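3.2 Lid use and fuel in the Lurnunmont households

The second part of the study looked at lids. Most of the work on home fuel use counts stoves and pots and leaves it there, which misses a lot. A pot of beans cooked with the lid on and the same pot cooked open are two very different meals in terms of gas. We wanted numbers from real kitchens, not test benches.

Households were asked to keep a cooking diary for 4 weeks in October. Each entry had the dish, start time, end time, lid on or off, and how many times the lid came off. Diaries were kept on paper. Lorna Buchanan collected them door to door and typed them up, with a second reader checking every page. In all 3170 entries came in. After dropping the ones with no end time, or where the dish could not be read, 2296 were left for analysis.

Gas was read from the meter at the start and end of each diary week. Not ideal – a meter reading covers the whole house, heating of water included. We asked people to note baths and laundry, and took those out using the same flat allowance for everyone. Homes with electric stoves were left out of the gas figures but kept in for the timing ones.

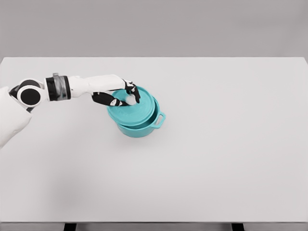 Long-cooked dishes first. Beans, stews, stock. In these the lid stayed on for most of the cooking, and people lifted it mainly to stir or to check the water. Older cooks lifted less often. Could be habit, could be that they know the dish. The diaries don't say and we did not ask, which we should of done.

Rice was the odd one. Nearly everyone said at the first visit that rice should never be uncovered, then wrote down that they uncovered it. See Figure 4 for the spread by household.

Figure 4. Lid lifts per dish, by household and dish type. Rice, beans and soup shown separately.

Pasta and boiled potatoes went the other way – lid off almost from the start, reason given was boiling over. A loose lid, set a little to one side, would likely save fuel here, but only 23 entries mention doing it, too few to say much.

Two limits. First, people who know they are being studied cook more carefully, at least in week one. Second, the diary has no column for pot size or for how well the lid fits, and an ill-fitting lid leaks steam the whole time. The Trora survey form has both and we would use that next time. Section 3.3 turns to the meter readings and compares them with teh diary totals week by week.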